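Demonstration collection in simulation

Demonstration collection in simulation is the gathering of example task runs inside a rendered environment, for use in training a robot control policy. An operator steers a simulated arm through a task, and the software stores the joint positions, the operator's commands and the rendered camera views at each time step. One complete run is called a demonstration or an episode.

Kitchens are a common setting. A typical task is a short transfer, such as moving a food item from the counter to a plate. The position of each object is usually changed from one episode to the next, as are the finishes of the counter, walls and cabinets.
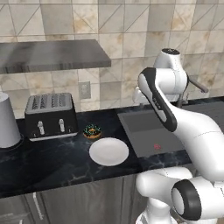
Operators work with a hand controller, a 3D mouse or a smaller copy of the arm. Runs that fail are either deleted or kept under a separate label -- practice differs between groups. In the Rillia project, led by Vimala Suvarna and Leopold Kuster, each of 4 operators recorded 100 episodes per task, and pauses longer than 2 seconds were trimmed before training.

A small set of human runs can be expanded by software. The object-relative parts of a run are cut out, shifted to fit a new layout and replayed, and only the replays that reach the goal are saved. The Stonen toolkit, released in February 2021 by Sharon Nyanda and Florian Auer, starts from some 60 human episodes.

Policies trained only on rendered views often do worse on a physical arm. Differences in lighting, friction and contact are the usual causes. Many groups therefore add a smaller number of real episodes to the training set.

See also: Imitation learning, Teleoperation, Domain randomization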